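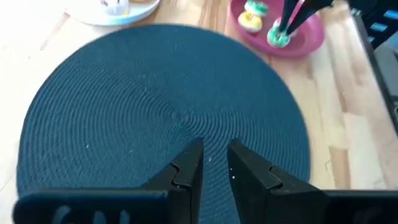

Progress report to Henriques, work package 2: operating rules for shared bench cells
Project Vudeck, submitted by Clekico, January 4, 2022

Work package 2 covers the written rules for two-arm tabletop cells in rooms where people also work at desks. Draft 4 of the rule set went to all operators during the period, and the comments received have been merged. The speed and force section is closed. The sections on shared reach and on episode records remain open.

The log for the period holds 1,473 episodes of the food-transfer task (toy donuts moved between plate, bowl and placemat). Of these, 404 were returned by review for a record fault, mostly a missing start state. The motion itself was seldom the cause. Under draft 3 an operator could enter the start state after the run. Draft 4 requires it before the arms are enabled, and the entry form now refuses a later time stamp.

Shared reach is the harder section. Both arms can enter the area over the bowl and the placemat, and draft 3 left priority to the operator. Draft 4 gives priority to the arm that already holds an item – the other arm waits outside the area until the first has released and withdrawn. 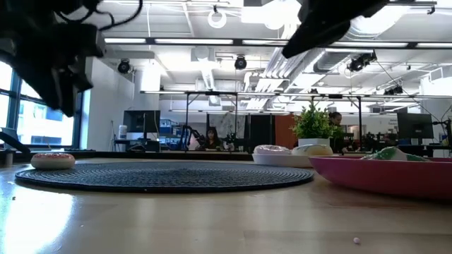

Liv Sjögren objected in review that a waiting rule of this kind penalizes handovers, where both grippers must be close together by design, and asked for a separate clause. We accept the point. Handovers will be treated as a declared mode with a lower speed limit, selected before the episode begins. The wording is with Brinine for comment.

Contact with soft or light items was also revised. A fingertip may press on an item from above only at the reduced force setting, and the operator must keep one hand on the stop control for as long as contact lasts. Placement of the stop control is now fixed by the bench drawing.

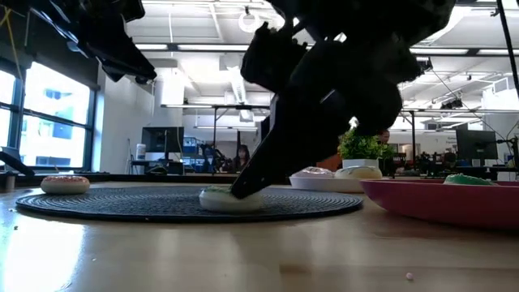
Open items and next period

1. Handover clause: text to be agreed with Brinine, then trialed on one cell before general release.
2. Start-state form: add a field for items left on the table from the previous episode.
3. Walkway distance behind the bench: to be measured again with chairs occupied. The present figure assumes empty chairs.
4. Operator refresher: up to 2 hours per person, scheduled after draft 5 is issued.

Draft 5 is planned for July. No change to the budget is requested.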